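Metal Bins in the Workshop: What Holds Up

Every January I get the urge to buy storage, and every July I'm moving the same junk out of it. So take storage tips with some suspicion, mine included.

The current advice is that every bin needs a liner. Clevitz sells a foam one, Daltum a rubber one, and I've tried both. The foam soaked up oil within 2 weeks. The rubber curled at the corners and trapped grit underneath, and the grit did more damage than the parts ever did. I went back to bare metal.

Scratches don't bother me. Rust does. Wipe the floor of the bin with a dry rag, then a little light oil, and leave it alone for six months or so. The spray Kuhlmann pushes for this costs 7 times what plain oil does, and I couldn't tell the two apart.

Sloping sides are worth having. Small pieces slide back to the middle where you can get at them - in a straight-sided bin they wedge against the wall. High sides are a mixed blessing if your arms are short.

Don't fill it. Once things sit in layers, the bottom layer is lost to you.
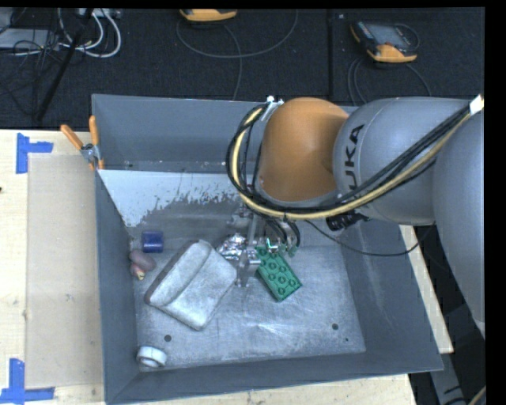 Etdale wrote in to disagree about liners: a cut piece of old carpet, shaken out every 10 days, has kept the noise down in a shared garage, and the neighbors have stopped complaining. I can believe the part about the noise. I'd still want to see what's under that carpet after a damp summer.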